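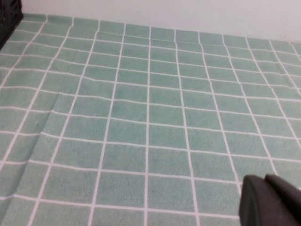
Supper Host wanted, Nallholm House (part-time, live-out)

We are looking for someone to run the evening meal at Nallholm House four nights a week, and if you have ever been the person who ends up at the stove at other people's parties, perfectly happy there, please keep reading.

Nallholm is a residential craft school on the edge of Fustholm, a short walk down from the bus turnaround. The building went up in 1807 as a rope store and has been added to by nearly everyone who has owned it, so the kitchen is at one end, the dining room is at the other, and there is a step in between that you will learn about on your first day. People come to us for a week or two at a time to learn weaving, bookbinding, basketry and (from November) chair seating. They arrive on a Sunday a little shy, and by Tuesday they are passing each other the potatoes without asking. Most of that happens over supper, and we'd like it to keep happening.

Our last host, Mesfin Wolde, was with us for nine years and has now moved across the yard to teach bookbinding full time. He will be around for your first month to show you where things live and how to talk to the older of the two ovens. He has also promised not to hover, though we can't guarantee that part.

What the job is

You would plan and cook a two-course supper for the students and tutors, usually 20 or so people, with a larger sitting on the last night of each course when families and neighbors are invited and we can have as many as 60 in the room. On those nights you'll have two paid helpers. On ordinary nights you'll have one, plus whichever students are on the dish list.

You would also order the food (we have accounts with the Lilter dairy and with two growers in the valley, and there's a petty cash tin for everything else), keep the pantry in decent order, and sit down and eat with everyone. We mean that last one. The host has always eaten with the students, and it's written into the contract as paid time.

Breakfast and lunch are looked after by somebody else, so your mornings are your own.

Hours and pay

Sunday, Monday, Wednesday and Thursday, 2:30 to 8:30, for the 40 weeks a year that we have courses running. Pay is $24 an hour, with a further $400 at the end of each season. You get your supper on working nights, and you can take one short course a year free of charge, materials included. Eleri took basketry three times running and now owns more baskets than shelves, so do pace yourself.

There's parking behind the dye shed. We can't offer a room, I'm sorry to say, as every bed in the house is spoken for once the season begins.

Who we'd love to hear from

You'll need to have cooked for groups before, but it doesn't have to have been in a restaurant. Camp kitchens, church suppers, a big family, a ship: all of it counts with us. You should be comfortable with vegetarian food, which is what we serve on two nights out of the four, and careful about allergies. You'll need a food handler's card before you start, and we'll pay for it if you haven't got one.

It is a physical job. The big pots are heavy when full, the flour comes in large sacks, and you'll be on your feet for most of the shift. If there is something that would make the work easier for you, tell us and we'll see what we can change. We lowered one of the counters a couple of years ago and everybody wondered why we'd waited.

You should also like company, or at least like it for the length of a meal. Some evenings the talk is wonderful and goes on past the coffee. Other evenings everyone is tired and their hands hurt, and a good soup and an early night are what's wanted.

There is a house cat called Pai, who isn't allowed in the kitchen and doesn't accept this.

How to apply

Please write to Eleri Skyrme, House Manager, Nallholm House, Box 2284, Fustholm, or drop a letter in at the front office. There's no form. Tell us a bit about yourself, where you've cooked and for whom, and give us a menu for one ordinary Wednesday supper for 20 with two vegetarians and one person who can't have dairy. It needn't be fancy. The name and phone number of someone who has eaten your cooking would be helpful too.

Letters should reach us by Fri 28 May. We'll invite a few people to come and cook supper alongside Mesfin, and we pay for that evening at the full rate whether or not you get the job. Everyone who writes will get a reply.

If you'd like to see the place first, come by any weekday after three and ring the bell at the yard door. Ring it twice, it sticks.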